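Cups and Cans: Two Arms on One Table, Our Build at the Skemville Shared Workshop

Project report, 2021-06-22
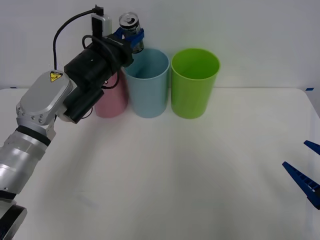 Godix

So, the plan was simple when I wrote it on the proposal form: get two robot arms working over the same table, and have them sort small things into cups. I figured the arms would be the hard part and the table would be an afternoon. I had that pretty much backwards!

Let me start with the table, then. It's white, the wall behind it is white, and I kept both as bare as I could. My first setup was on the workshop's regular bench, which has years of glue and saw marks on it, and my color detection kept finding "cups" in the stains. Once I moved to the white top, most of those went away in one go. Shadows are still a bother (the arm throws a faint one across the table when it reaches) but I got the threshold to a place where it mostly ignores them. The two bits of blue tape at the back edge are my marks for where the row of cups can go. If a cup sits outside the tape, I don't count the run.

The cups are pink, light blue and lime green, and they stand in a row along the back. I picked plastic because I knew I was going to knock them over, and I did, a lot. Three strong colors also meant I could skip training anything fancy and just use hue ranges. My report from the first term says I'd be using a neural network by now. I'm not, and I don't miss it.

The task itself goes like this: the left arm picks up an object, carries it to the cup it's been told to use, stops above the rim, checks with its camera, and lets go. The can was my favorite test object and also the worst one. It's shiny, so the camera sees bits of everything in it, and it's smooth, so if the fingers close a little off center it turns in the grip. I ended up telling the arm to grab it low down and hold it up high over the rim before doing the check. Holding it high costs a second or two per run, but when I had it come in lower it would clip the cup on the way past and push it back into the wall.

The fingers took more time than anything else. The ones on the left arm are blue, and they went through more versions than I kept notes on (sorry, I know, the notes are part of the grade). The right arm has a darker blue pair, both pointed, the lower one longer and tapering, with a row of small rectangular cutouts along its side. My idea was that the pointed ends would help with reaching down between cups without touching the neighbors. They do fit in the gaps - just barely - but I haven't had time to compare the two shapes properly.

Then there's the cable. I lost a whole week to it. The camera module sits on top of the gripper, and my first routing ran the wrist cable tight along the arm. Every time the wrist turned far enough, it pulled, and the picture froze. The fix was to give it a big loose loop up over the gripper. It looks messy, and I don't care, it works. If you build something like this, leave more slack than you think looks sensible.

Software side: the control program is called Bustus, and it's a pretty plain loop. Look, plan, move, look again. The part that keeps the two arms from hitting each other is a separate script I named Degefa. All it does is split the table down the middle and make one arm wait with its fingers open while the other is on the wrong side of the line. I tried letting both move at once and had one slow bump, no damage, and went back to taking turns.

Numbers, for those who skip to the numbers. I logged 391 runs with the final setup. 83 of them failed, and I went through every one. The biggest group was the can turning in the grip, and after that came cups that had been nudged past the tape. Only 16 were the camera picking the wrong color, and most of those were pink.

What's left: I want to put something grippy on the left fingers, try both arms handing an object across, and write a proper calibration routine so I can stop doing it by eye every morning. The workshop is letting me keep the table until August, so there's time for at least the first one.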